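Pre-Investment Checklist: Travel Sector Holdings
Pivgate Research — reviewed each June

1. Balance sheet
Net debt to EBITDA at or below 3. Checked at Mimomgate Hotels: pass.
Comment: the lease schedule is in the notes, not on the face of the statement. Add it back before scoring.

2. Liquidity
Cash covers 11 months of fixed costs with no new borrowing. Checked at Lyons Air Services: pass, narrowly.
Comment: restricted cash was left out. Customer deposits should be left out too.
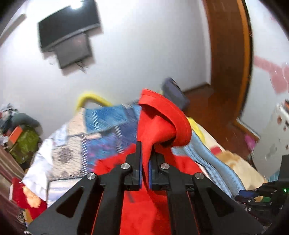

3. Revenue mix
Corporate bookings are reported apart from leisure. Grikberg Luggage and Apparel does not split them, so the item is marked open. A proxy is allowed if its limits are written down. Plain travel clothing, such as a smooth, matte red garment, sells to both groups, and unit sales of that line say little about business trips. Use the wholesale accounts instead — they name the buyer type.

4. Valuation
Enterprise value per room compared with the five-year median. Mimomgate: 1770 rooms, owned and leased. Franchised rooms are excluded.
Comment: two analysts used different share counts. Use diluted. 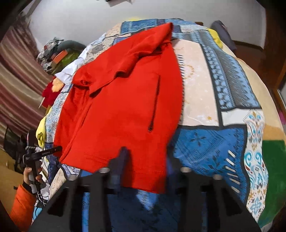
The same share count applies to the cash flow yield. Minimum yield is 5 percent on trailing figures. Forecasts do not count toward a pass.

5. Position limits
No single travel name above 5 percent of the portfolio at cost.
Comment: Lyons is at the limit. No further purchases until item 3 is closed for Grikberg and the sector total is rerun.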